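Iltham Supper Box: your questions answered

Hello! I get asked the same things most weeks, so I've put them all in one place.

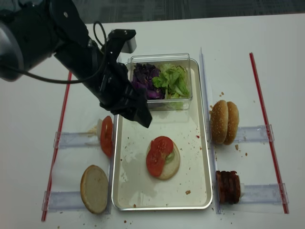 Shredded purple cabbage and chopped green lettuce.

What is the Supper Box?

It's a weekly bag of vegetables with a couple of recipe cards tucked in, packed by me and Anju Chaudhary in the old shop on Bellgate. I started it because I kept buying a whole cabbage, using a quarter of it and finding the rest a month later (we've all been there, I hope!). The bags are sized so that you can get through them in a week.

How do I order?

Fill in the form on the order page by Wednesday night, or pop into the shop and tell one of us. If you order in the shop, please write your own phone number in the book. My sevens look like ones and it has caused trouble.

Can I choose what goes in?

Up to a point. You can name two things you never want to see, and we'll swap them for something else. I can't do a bag from scratch for each person, much as I'd like to. Beetroot is the one most people cross off, and I do think they're missing out, but I won't argue.

Do you deliver?

Yes, in Iltham and out along the Skjelbred road as far as the garage. Satish Hegde does the round on Thursday afternoons and he'll leave your bag wherever you ask, so long as you tell us beforehand. If you're further out than that, you're very welcome to collect.

My lettuce always goes limp. What am I doing wrong?

Probably nothing terrible! Wash it, dry it really well and put it in a lidded tub with a sheet of kitchen paper. I change the paper after a couple of days. Try not to chop it until you need it, as the cut edges go brown quickly. Whole leaves that have flopped will often perk up in a bowl of very cold water, so try that before you give up on them.

And cabbage?

Much easier. Keep it whole, peel off the outer leaves when they get tatty, and cut what you want from one side. Red cabbage keeps for ages in the bottom of my fridge. Once it's shredded I'd eat it within three days or so. A squeeze of lemon keeps the colour bright, and it makes a very good quick pickle too: 100 ml of vinegar, a spoonful of sugar, a big pinch of salt, leave for 30 minutes and eat with more or less anything.

Can I miss a week?

Of course. Let us know by the Wednesday and you won't be charged. You can skip as many as you like, though if we haven't heard from you for a couple of months I'll drop you a line to see if you still want your place.

Do you want the bags back?

Yes please! Leave them out for Satish or drop them through the shop door. They get washed and go round again.

Are you open all year?

Nearly. We shut for one week in February so Anju can visit her sister and I can paint the back room, which I have been promising to do for a very long time. Orders pick up again as normal the week after.

Last updated 13 January 2023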